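Search this site Search Go

Print this article | E-mail this article

Hang your necklaces up

By Rianne Groen

I have held the same view on jewellery for years, and every April, when I go through my drawers, I find more reason to hold it. Chains should hang. They should not lie in dishes, in pouches or in the bottom of a handbag, and they should not be coiled up in the little square of tissue the shop gave you. If you own a necklace and you are not wearing it, it should be on a hook.

My mother kept hers in a biscuit tin. When she died my sister and I tipped the tin out on a bedspread and what came out was one object. There were bracelets in it, and a christening cross, and a locket neither of us had ever seen her wear. We spent 2 evenings on it with darning needles and a drop of baby oil. One chain we had to cut, and I still think about that one, although it wasn't worth anything.

People tell me they like an open dish on the dressing table because they can see what they have. I have looked into a lot of those dishes. What you can see is the top layer. Underneath are the earring backs, a button, a dead battery and the chain you stopped wearing because you could never get it out in time. A dish is fine for a wedding ring while you wash up.

Then there are the trees and stands. Geerts, the department store near us, sells a brass one for 84 euros with a bird on top. My neighbour bought it and it does hold necklaces, I'll grant her that. It also holds dust, and it goes over when the window is open. Silver left out in a bathroom or a bedroom goes dull faster than silver in a closed box, and then you are polishing things you haven't even worn.

So I come down on the side of the old hinged box, the kind given to girls of nine or ten, with hooks in the lid. I know they look childish. Mine is from Stalik, it has followed me through three houses and it is a terrible shade of turquoise. Grown women apologise to me for still using theirs. They shouldn't. The lid is the clever part. A necklace goes on its hook, the end of it drops into the pocket, and when you shut the lid the chain is held more or less where it was. Rings go in the padded ridges, and earrings through the holes, both of a pair next to each other.

A pink box of the same sort, with some of the things that go in it: 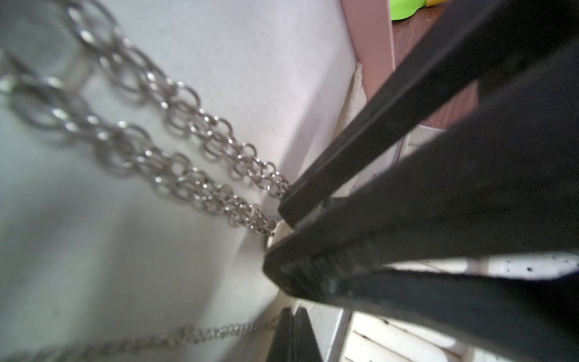
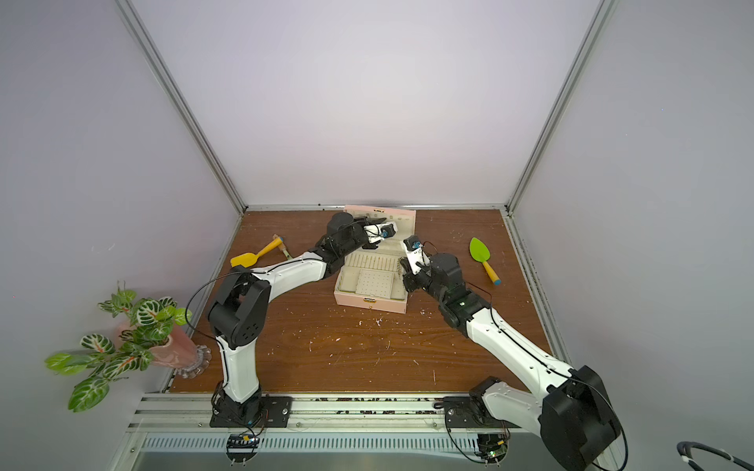
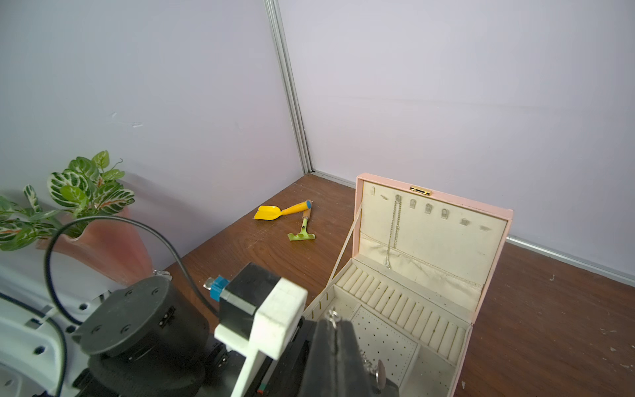
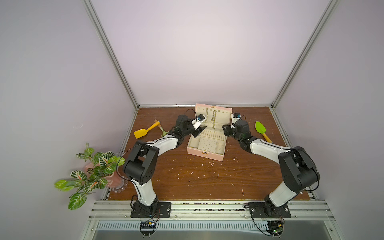
The objection I hear most is that a box like this doesn't hold enough. I would say that is a good thing about it. When the hooks are full, you have enough necklaces, and if you want another you decide which one goes. The Pimden catalogue has a cabinet with a mirror on the front and room for 200 pieces, and I cannot think who wears 200 pieces. A friend has the Ovow version, fixed to the back of her bedroom door, and she wears the same pearl studs from one end of the year to the other.

The other objection is time. Hanging up a chain takes longer than dropping it, that's true. You have to undo it, do it up again so it doesn't slide off, and find the hook with your reading glasses somewhere else. I do it standing up before I brush my teeth, at half past ten, and it takes less time than the toothpaste. Getting a knot out of a fine chain takes a whole evening, and you don't choose which evening. With me it was always ten minutes before a wedding.

If you have children, give them the box early and let them fill it with whatever they like. My granddaughter keeps beads in hers, and for a while a snail shell. She fastens every necklace before she hangs it, which her mother still doesn't do.

As for what to do with the tangled lump you already have, lay it on something flat and pale in good light, open all the clasps first, and work from the middle with two needles. Don't pull. Oil helps, flour helps if you don't like oil. Then hang them up – each on its own hook – and leave the tin for biscuits.

Print this article | E-mail this article

Reader comments (4)

Marijke: My mother's was a tobacco tin. Same result. I never thought of opening the clasps first.

T. Bolt: The stands are all right if you keep the window shut.

Annelies: Does anyone know where to get replacement hooks? Two have come out of my lid and glue doesn't hold on the fabric.

Joke V.: Annelies, sew them. Curved needle, strong thread, mine have lasted since I was twelve.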